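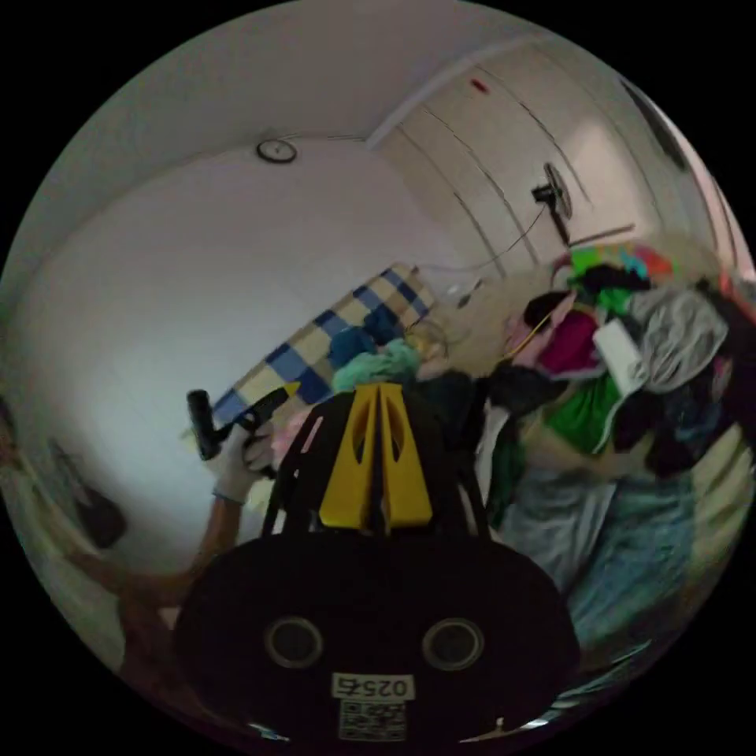
**How often do the boarding kennels get checked?**
Every month, plus a spot check after any sick dog leaves. Full deep check in February, before the Easter bookings start.

# Kennel block checklist — Seslow site

Tick, cross or N/A. Comments can be short but write *something* if it's a cross.

**Runs and gates**

- [x] Latches close on their own. Run 10 slow, needs oil
- [x] No loose wire at nose height
- [ ] Gate gaps under limit. Run 4 too wide at the bottom, small terrier could get a head through. Closed off till fixed
- [x] Double gate at yard end working, both sides

**Floors and drains**

- [x] Floors rinsed and squeegeed by 9 am
- [ ] Drains clear. Hair trap full agian, third month running. Needs emptying weekly
- [x] No cracked concrete. Old patch by the tap holding up fine

**Bedding**

- [x] Raised beds stable, no chewed corners
- [x] Spare blankets off the floor
- [ ] Washed bedding kept apart from dirty. Same trolley used for both this morning. Get a second trolley 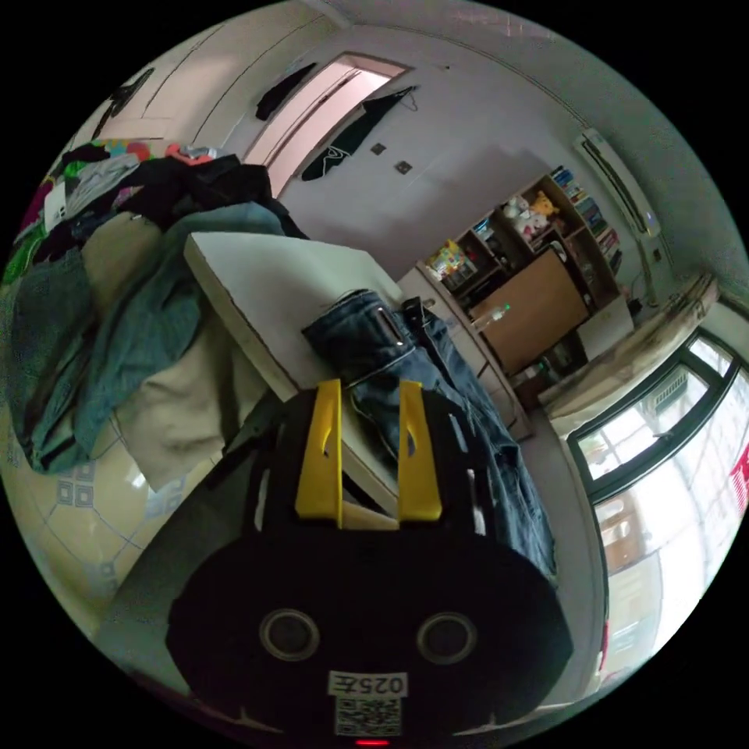 *Page last changed: February, 4:15 pm*

**Food and water**

- [x] Fridge at temp, log filled in
- [x] Raw food thawed on bottom shelf only
- [x] Allergy dogs have own bowls and scoops, marked
- [ ] Dry food bins sealed. Achterberg bin lid split down one side. Taped for now — tape is not a fix
- [x] Water bowls scrubbed, not just topped up
- [ ] Feed cards match the booking sheet. One card still showing last stay's diet. Corrected on the spot, check the rest tonight

**Cleaning products**

- [x] Nulteck disinfectant locked away, label readable
- [x] Measuring jug with it. Mix is 10 mL to the litre, no guessing
- [ ] Gloves in all sizes. Out of small. Order in, invoice 1035

**Fire and exits**

- [x] Exits clear both ends
- [x] Extinguisher tags current
- [x] Slip leads on hook at each exit, one per run
- [ ] Emergency light over the wash bay. Flickers. Electrician booked

**Quarantine room**

- [x] Own mop, own bucket, own boots
- [x] Satari fan running, filter changed
- [x] Door sign up
- [ ] Foot bath topped up. Was low, colour gone pale. Redone at lunch

**Still open from last time**

- Shade cloth over outside yard, quote came back at $2000, waiting on a second one
- Key 106 still missing — change the lock if its not back by next check
- Gravel by the car park, done, take it off the list

Recheck run 4 before any dog goes in it.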